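We use cookies to remember your settings. Accept | Manage

Filed under: Repair Group / Meeting Minutes

Minutes of the general meeting, Grunach Repair and Parts Group
February 10, 2024
Taken by the secretary

1. Opening

The chair opened the meeting and thanked the members who came through the snow. Apologies were received from four members. The minutes of the previous meeting were read and accepted with one correction: the word "fuse" in item five should be "fuse holder".

2. Matters arising

The key for the parts cupboard has been copied, and the second copy is now kept in the office. The leaking tap beside the cleaning sink has not been repaired. The landlord answered our letter but did not give a date. It was agreed to write again and to attach the first letter.

The labels which Setach printed for us are of good quality, but the glue does not hold well on the grey drawers. We will try them on the cupboard doors first and then decide if we order again.

3. Donated stock from Szekeres

The Szekeres workshop has offered us the remainder of its small parts. The list they sent has 72 lines — motors, boards, connectors, cable, and also many things that we could not identify by the name only. A discussion followed on how much we are able to store. Some members would like to take everything and sort it later. Other members remembered how long the last donation stayed in the corridor.

Decided: we accept the motors, the boards and the cable. For the other lines we will ask for a short visit before giving the answer. Collection will be in April, when the road behind the building is again open for trailers.

4. Sorting table

The largest part of the meeting was about the sorting table. The present proposal is to keep the steel tray in the centre and the bins on both sides, two and two, so that a person sitting at the long side can reach all of them. Small parts with wires go in one bin and boards in another. A sheet of white paper in the tray was suggested by a member who has difficulty to see small screws on shiny metal.

One member asked if the parts with wires should be tied before they go in the bin. Her opinion is that the wires catch each other and we lose time. Another member answered that tying also takes time, and that for a few pieces it is not necessary. The meeting agreed to tie only when a bin is to be stored for longer than one month.

It was also asked if boards may lie one on top of another. The answer is no. If there are too many boards for one bin, please take a second bin.

The colour of the bins was discussed shortly. We have enough yellow ones, and a member can get blue ones at a good price. No decision was made. The old bins have scratches, but they are strong and will not be replaced this year.

Pictures for this item:
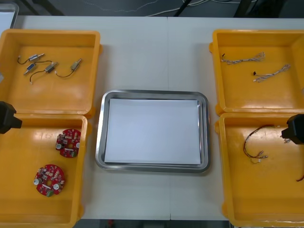
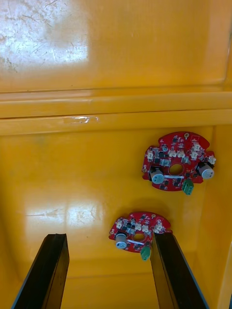 Round boards and the yellow bins

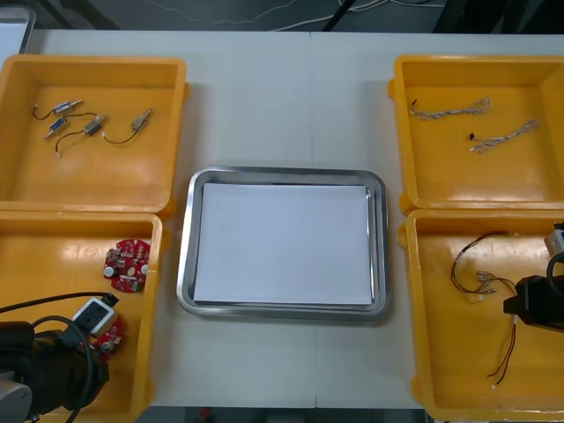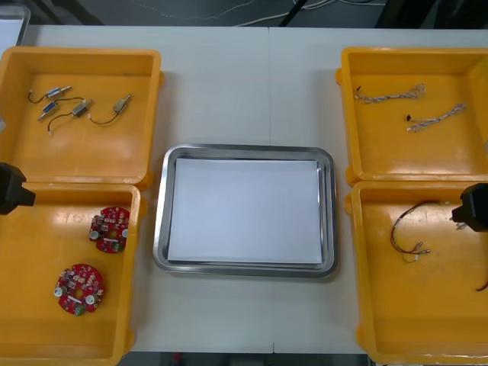 The rule for the end of an evening was repeated. Everybody puts the parts back in the bin they came from, and parts of unknown origin go in the jar beside the door. The jar should be emptied before each meeting. This was not done today, and two members offered to do it after the closing.

5. Costs

The room rent is paid until the end of April. The quotation from Tonideo for two table lamps was found too high, and we will ask for the price of the simpler model. It was agreed to spend up to 20 dollars for paper and cable ties. Please bring the receipt — without a receipt the money cannot be given back.

6. Other business

A member offered an old bench vise. Accepted with thanks, but it must be carried by at least two persons and it cannot stand on the sorting table.

The wording on the poster for the open evening should be larger. A new draft will be sent by e-mail.

7. Next meeting

The next meeting will be held in April, in the same room. The date will be sent after the landlord confirms it. The chair closed the meeting and coffee was served.

© Grunach Repair and Parts Group | Contact | Back to top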